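Cuaderno de taller, tintes y textiles
28 de agosto de 2021

Solidez al lavado del índigo sobre algodón, serie Golleo. Continúa la serie de reducción con fructosa que quedó parada en diciembre por falta de cal.

Cuba de 25 litros, montada ayer. Esta mañana, líquido amarillo verdoso, película cobriza en superficie, pH 11 con tira. Temperatura ambiente. No se ha removido desde la noche. Muestras descrudadas con carbonato, aclaradas dos veces y entradas en húmedo. Inmersiones de 2 minutos, oxidación al aire entre una y otra hasta que desaparece el verde.

El algodón de Ikska (sarga, lote nuevo) coge más desigual que el anterior. Sospecho apresto residual. Prueba de la gota: tarda en absorber en las orillas, en el centro no. Repetir el descrudado antes de sacar conclusiones.

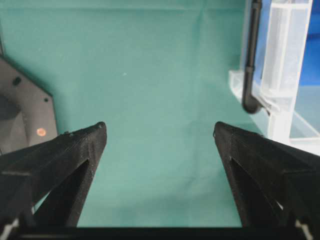
Tela verde azulada oscura sobre la mesa.

Lavado a 60 °C con detergente neutro, testigo de multifibra cosido a cada probeta. Sangrado visible en la banda de algodón y en la de poliamida; nada apreciable en la de acrílico. Las probetas con aclarado ácido final (vinagre diluido) manchan menos. La diferencia es pequeña y la lectura con escala de grises se hizo con luz de tarde, así que no la doy por buena.

Frote en seco aceptable. Frote en húmedo malo en toda la serie, como siempre con índigo. Las probetas con más inmersiones son las peores: el pigmento queda en superficie. Probar más inmersiones cortas en cuba más floja. 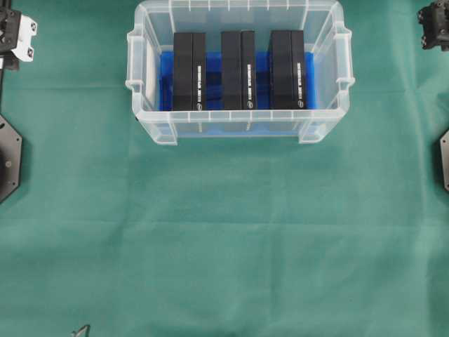 Última modificación de esta página: 28/08/21, 19:42

Corrección a lo apuntado por la mañana: el pH del segundo control era 10, no 11. Se añadió cal y se dejó reposar. La película volvió a formarse antes de retomar las inmersiones.

Consumo acumulado de la serie: 1,529 kg de fibra seca, pesada antes del descrudado. Falta restar los retales del ensayo de reserva con pasta de arroz, que no llegaron a entrar en la cuba. 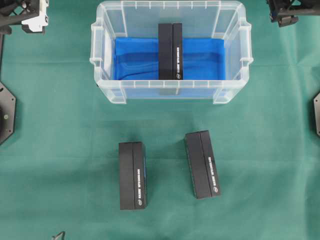 Recipiente de plástico transparente con tela azul en el fondo.

Reserva: la pasta Zakley cuartea al secar si la capa pasa del grueso de la plantilla. Por las grietas entra color y el borde sale sucio. Con un poco más de glicerina aguanta, pero tarda el doble en secar y se pega al papel. Dejo las dos fórmulas anotadas en la ficha.
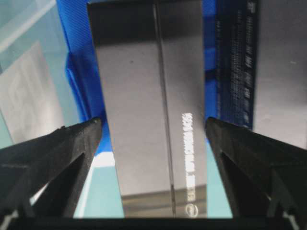
Cuaderno 2, pág. 60

Pendiente: descrudar otra vez la sarga, repetir el frote en húmedo con probetas reposadas, pedir testigo multifibra a Ackroyd. Leer la escala de grises con luz normalizada. La cuba queda tapada; alimentar con fructosa antes de la próxima inmersión.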